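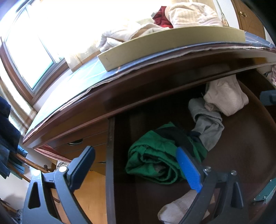 Drawer, current state: green sportswear and socks, no dividers.

Rustine
Posted Tuesday, January 6, 2026

Looking for input on drawer layout. The dresser is dark brown wood with a clear protective sheet on top. Clothes go in loose and mix within days. Internal depth front to back is 297 mm. I want socks separated from sports clothes without screwing anything into the drawer sides.

Pathirana
Spring-loaded dividers. Two across, one lengthwise. Rubber ends hold well enough on bare wood if you don't overload one side.

Pavex
Disagree on spring dividers. They bow the side panels over time and the drawer starts to bind. Open boxes are better. Slick athletic fabric slides under any divider that doesn't sit flush with the bottom anyway.

Pathirana
Mine have been in since March with no binding. Depends on the tension. Most people set it too high.

Skamham
What are you sorting on? If clothes get folded somewhere else and carried over, the drawer may not be the fault.

Rustine
Sorting is on the blue tiled platform under the window. Good light, wipes clean.

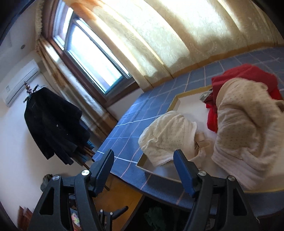
The quilted things are the slow part. They don't hold a flat fold and end up bunched, so I leave them until last and the pile spreads over the tiles. Red goes in a separate stack. None of the quilted stuff is meant for this drawer - it's too thick.

Skamham
Do the quilted ones first, then. They take up the most surface, and the small items can be folded in whatever space is left.

Pavex
Seconded. For the drawer, two boxes: a low one for socks, a longer one for sportswear. Leave 7 mm clearance at the back wall so they lift out.

Rustine
Will try boxes first. If they slide around when the drawer opens I'll put a strip of shelf liner under them.

Pathirana
Liner works. Still think dividers are less trouble.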